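Home | Projects | Equipment | Datasets | Docs | Contact

# garment-handling: equipment plan and data card

Maintained by Mahnaz Ahmadpour (equipment, budget) and Liliana Bassi (collection, data format).

Last revised October 16, 2024

## What this repository is for

This repository holds the purchase list, the budget sheet and the data card for the garment-handling project. The project collects demonstrations of people handling everyday clothing with hand-held grippers, in ordinary homes. The recordings are used to train folding and sorting policies that will later run on a fixed two-arm station.

The code for training lives elsewhere. If you are looking for what to buy, how much to set aside, or what a recording session needs in the way of hardware, start with `budget/` and the sections below.

## Contents

- `budget/sheet.csv`: line items, supplier, unit price, order status
- `budget/deferred.csv`: items moved to the next round
- `card/`: data card, task list, clothing categories
- `kits/`: packing list and check-in form for each kit
- `scripts/check_kit.py`: compares a returned kit against its packing list

## Data card summary

- Task family: picking up, spreading, folding and stacking clothing
- Surfaces: beds, tables, sofas
- Clothing: jeans, T-shirts, sweaters, towels, small items
- Sessions planned: 500
- Sessions accepted so far: 66
- Collection method: one operator, hand-held grippers, camera on the gripper
- Setting: private homes, daylight or room light

Denim is the category we under-planned. It is heavy for its size, it holds a crumpled shape, and the waistband is much thicker than the leg. Operators spend longer on a pair of jeans than on any other item, so the session length in the first draft of the budget was too short. The sheet now uses the longer figure, and paid operator hours went up with it.

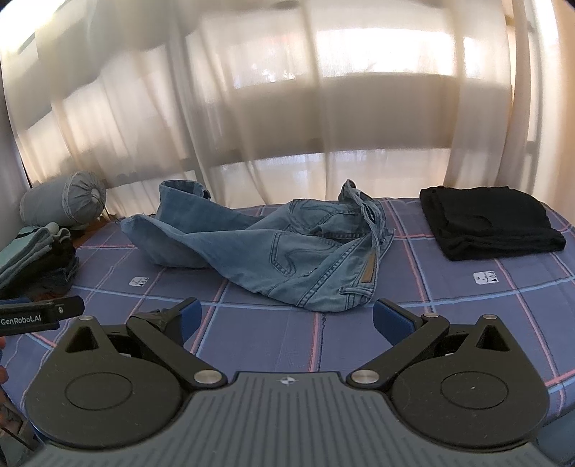 Finger pads are a consumable and should be budgeted that way. In the first draft they were listed once per kit, as if they would last the whole project. They are now ordered in packs and charged to the same line as batteries and storage cards. Liliana keeps the spare packs and sends them out when a check-in form asks for them.

## Budget

The approved amount for the current round is $3,952. It covers accessories and running costs only. Grippers and the fixed station have their own approval and are not in this sheet.

Main lines, largest first:

1. Operator hours
2. Storage cards and two backup drives
3. Finger pads and screws
4. Carrying cases
5. Shipping between sites
6. Laundry and replacement clothing

Quotes for the carrying cases came from Killon and Darneck. The Killon case is cheaper but the foam has to be cut by hand. Darneck cuts the foam to a drawing and needs 13 working days. We went with Darneck for the first batch and will look again if we need more.

Backup drives come from Vendent on the existing account. Please don't order storage from anyone else without asking Mahnaz. Two drives bought on a personal card in June took weeks to refund.

## Before you order

- Check `budget/deferred.csv`. The item may already be approved for later.
- Add the line to `sheet.csv` with status `requested` and open a pull request.
- Put shipping on its own line.
- Attach the quote as a PDF. Screenshots of a shopping cart are not accepted.
- Wait for the status to change to `approved`.

## Deferred to the next round

- Second set of carrying cases
- Folding table for homes where the bed is the only free surface
- Blackout panels for bright windows
- A spare charger for each kit

The blackout panels are the one item people disagree on. Liliana would like to leave window light as it is, on the grounds that the station will face it too. Mahnaz has kept the line in the file with no amount next to it.

## Known gaps

Most accepted sessions were recorded on beds. Tables and sofas are behind, and the plan does not yet include any travel money to fix that. Patterned sheets are well covered; plain dark ones are not. Small items such as socks have a category in the task list but very few recordings.

The Mikuš site has a kit but has not returned a check-in form, so its consumables are estimated from the other sites.

## Questions

Open an issue with the label `budget` or `card`. Questions about an order already placed should include the line number from `sheet.csv`.

Related

- station-planning: floor space, power and mounting
- kit-checkin: form templates
- clothing-categories: task list history
- Notes on comparing quotes, Killon and Darneck
- Storage and backup policy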